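4.3 Recording the block sorting task

Read section 4.2 before you start. Both arms must be homed and the Kurup recorder must show Ready.

1. Place the white tray near the back of the table, toward the center, where the right arm can reach it.

2. Scatter the blocks over the table in mixed colors. Yellow is the target color for this task. Leave the others where they fall.

3. Open a new session and enter your operator name. Set the episode limit to 100.

4. Start the episode and move yellow blocks into the tray with the right arm. Park the left gripper clear of the tray.

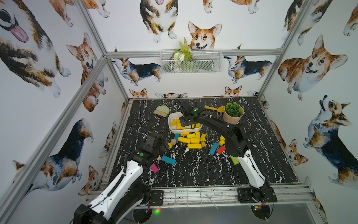

Figure 4-3. Yellow blocks in the tray and in front of it, right gripper over the tray.

CAUTION: Keep hands outside the frame while an episode is running. Press Pause and wait for the tone before you reach in.

5. Work at an even speed. If you drop a block, pick it up again and carry on – recoveries are useful to the model and should stay in the recording.

6. End the episode when no yellow blocks are left on the table. If you run past 650 seconds, the recorder closes the file and marks it Long.
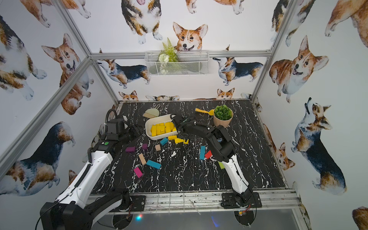 7. Mix the blocks again before the next episode. Change the positions of the other colors as well, or the model may learn the layout instead of the task.

NOTE: The brush, shovel and potted plant at the back of the table are part of the standard background for this task. Do not remove them between episodes.

8. After each batch, open the wrist view and check a few episodes. The gripper fingers should be in sight at the bottom of the picture. Delete any episode in which the view freezes or goes dark.

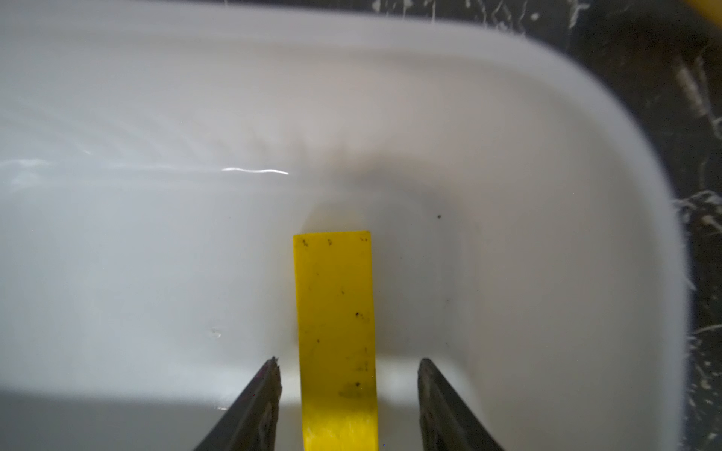

Figure 4-4. Wrist view over the white plastic, with a yellow piece between the fingers.

9. Choose Save Batch. Send batches marked Long to Aino Seppälä for review – do not trim them yourself.

If error 329 appears during saving, see section 7.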